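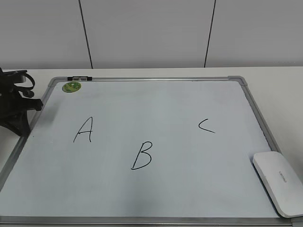

Step 2. Mark the three stations

Lay the board flat on the table before writing. Use a black dry-wipe marker and put one capital letter at each station: A to the left, B lower and near the centre, C to the right, level with A. Leave a clear hand's width around every letter for the route lines added in step 3.

Keep the eraser at the lower right corner, off the writing area. If a letter is misplaced, wipe it out completely and redraw it. Do not write over the old strokes.

Smudges that survive dry wiping need a damp cloth. Let the surface dry before drawing the first route, A to B.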